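The belt saga, and what we've done with the back wall

Right, I promised an update on the unit and then vanished for most of July, so make yourselves a cup of tea because this is a long one.

For anyone new: Tincuța and I rent a small workshop unit in Skendton, where we sort and pack plastic parts for people who repair old machines. Spools, spacers, big chunky nuts, odd little caps that stopped being made years ago. It isn't glamorous but I love it, and the customers are lovely (and very patient, more on that later). Until this summer we did all of it on two trestle tables pushed together, with trays at one end and parcels at the other, and me walking up and down between them like somebody waiting for a bus.

So we bought a conveyor. Second-hand, from a firm over in Skindville that was moving to somewhere bigger. Marius Cozma spotted the advert and rang me at 7 in the morning, which I will forgive him for eventually. We drove over that same afternoon, poked it, hummed and hawed, and said yes before we'd properly measured the doorway. You can guess the rest. It went in at the third attempt, with the door off its hinges and Darius shouting "left, LEFT, no, your other left" from the car park.

The next question was where to put it. I wanted it down the middle of the room so we could work from both sides. Tincuța wanted it against the wall. We had a proper sulk about this (me) and a proper think (her), and she was right, as she usually is about furniture. Down the middle it would have cut the room in half, and we'd have been going the long way round every time the kettle boiled. Against the wall it takes up far less room than I feared, and there's still space behind us for the shelving and the parcel bench.

I've grown very fond of it. The belt is a lovely dark green, the sort of green you used to get on old school blackboards, and it's smooth, so small parts are easy to sweep up with your hand. I'd been after a black one, thinking it would look smarter, but the pale parts show up beautifully on the green and I don't lose nearly as many. The milky ones especially! On the old tables, which I'd painted cream in a fit of enthusiasm, you could stare straight at a translucent nut and not see it. 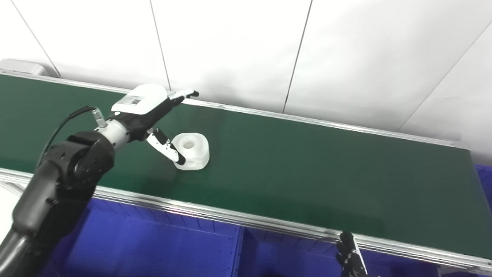

The green belt along the back wall, with one of the milky-white parts on it.

The rails are silver aluminium and I'll admit they were a big part of the appeal. I gave them a good going over with warm water and washing-up liquid, then a dry cloth, and that was all they needed. Darius was all for some special polish he'd found online and I said let's see what Fairy can do first. The belt itself I only wiped with a damp cloth, a bit at a time. It took me most of an evening and two podcasts.

One thing I hadn't thought about was the gap at the back. Tincuța found it on our first proper working day when a spacer pinged off her thumb and disappeared down towards the wall. We fished it out with a ruler and some tape. I've since bought a strip of foam to stuff along there and it's been sitting in its packaging by the sink for a fortnight, so please don't ask me about the foam.

The sorting has changed a lot too. We used to tip a whole box out and pick through it, which felt quick and was terribly slow. Now we put out a few at a time, turn each one over to look for cracks and leftover bits of moulding, and pop it in its tray. Big hexagonal ones first, as they roll least and it's a nice gentle way to begin the day. The little round ones wait until after lunch, when I've had enough coffee to cope with them.

I've relabelled all the trays as well. The old labels were in my handwriting and Aurelia Grecu, who comes in to help with parcels when it's busy, once sent a man in Wales an entire bag of the wrong caps because my fives look like esses. (He sent them back with a very nice note.) The new ones are printed, in big letters, and I've stuck a sample part on the front of each tray with a blob of glue. It looks a bit like a sweet shop.

Money, because somebody always asks: I'd put aside 2000 for the whole lot, including the van hire and the shelves, and we came in just under it. The shelves are the cheap sort and wobble a bit. I'll brace them when I've done the foam.

Still on the list is better lighting over the far end. There's a shine on the middle of the belt when the light catches it and I find myself tilting my head like a pigeon to see what I'm looking at. Cosmin Avram reckons a softer lamp mounted higher up would sort it out, and he's offered to come and have a look in exchange for lunch. I also want a proper mat to stand on. My knees aren't what they were, and that concrete is merciless by four o'clock.

And the orders! Thank you for waiting while we had everything in boxes. There were nearly 20 still to go when we got straight again and they've all been posted now. If yours hasn't turned up by the end of the month, drop me an email with your name and what you ordered and I'll chase it up.

Next time I'll show you the shelves, if they're still standing. Tincuța wants me to mention that she has also repainted the loo door, and that it's a very nice blue.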